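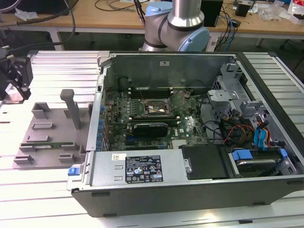
The disassembly cell at Tukbridge, with an opened tower on the slat table and the fixture tray to its left.

The tower on the table has no cooler on its processor socket. The memory slots, the graphics card and the drive bays are the parts of interest to the engineer who runs the gripper comparison at Tukbridge, and she would like to talk about those before she talks about grippers.

"People ask which gripper won," she says. "I ask them which part of the computer they mean. A hard drive in a tray and a memory module in a slot have almost nothing in common as handling problems. One has a handle. The other has two thin edges and a latch at each end."

The comparison has been running since February. Three end effectors are under test on the same class of arm: the Brurkosa parallel gripper, the Faketti adaptive gripper with underactuated fingers, and a set of plain fingertips designed in house and fitted to the Brurkosa body. The controller is a Pugh unit, chosen early and left alone. Changing the controller partway through would have meant discarding the force logs, and the logs are most of what the group has to show.

So far they contain 356 scored attempts. An attempt starts with the arm at its approach position and ends when the part is seated in the fixture tray, dropped, or abandoned by the operator. Partial removals are scored as failures. "We argued over that for a week," she says. "A module that is unlatched but still in the slot is useful to a human technician. It is no use to the next step in a program."

The tray is 3D printed, with raised slots and blocks in rows. She describes it as the least interesting object in the cell and the one that has been redesigned most often. The first version had slots cut to the nominal board thickness, which looked correct in CAD and rejected nearly every placement made with more than a degree of tilt. The present slots have a lead-in on both sides. Seating success went up for all three end effectors, and the difference between them shrank.

"That was annoying, from the point of view of a comparison," she says. "From the point of view of the job it was the best change we made. If the fixture absorbs two millimeters of error, you can buy a cheaper hand."

On memory modules the in-house fingertips did best. They are narrow enough to go between neighboring slots, and the Brurkosa body closes in parallel, so the contact faces stay square to the board. The Faketti fingers curl as they close. On a thin part this lifts one edge first, and the module binds in the slot. The operator then has to back off and try again, at a cost of 15 seconds per retry.

Drives gave the opposite result. The adaptive fingers found the tray handle from a poor starting pose and kept hold of it while the tray slid. With parallel fingers, an approach only slightly off axis put enough side load on the rails to trip the Pugh controller's force limit. She set that limit at 19 newtons in the first month and has not raised it. "You can always make a failure go away by raising the limit. Then you find it later as a bent tab."

Cables are not scored at all. The original test plan included unplugging the data leads from the drives, and the group dropped it after 7 sessions. Locating the connector was manageable. Predicting where the rest of the cable would go once the connector came free was beyond the fixed camera, which loses sight of the connector behind the drive cage as soon as the arm reaches in.

Would a wrist camera solve it? She is cautious. The wrist view is good at close range until the fingers close, and then it shows mostly fingers. A second fixed view from the opposite side of the table is planned, mounted to the same rails as the fixture. The rails were the reason for choosing a slat table in the first place: anything bolted to them can be moved and returned to the same position without a full recalibration. She checks the calibration every Thursday regardless, by touching off on a reference point.

Asked about cable routing on the arm itself, she answers at more length than on any other subject. A gripper cable with too little slack pulls on the wrist at the end of its rotation, and the pull appears in the force data as a contact that never happened. Eleven early attempts were removed from the set for this reason. The slack loop is now measured before each session and the figure is written in the log beside the gripper's serial number.

The next round will add screws. A driver attachment for the Brurkosa body is on order, and the Faketti unit will sit that round out, as its mounting flange leaves no room for a second tool. She expects stripped heads to be the main cause of failure and has already added a column for them to the score sheet.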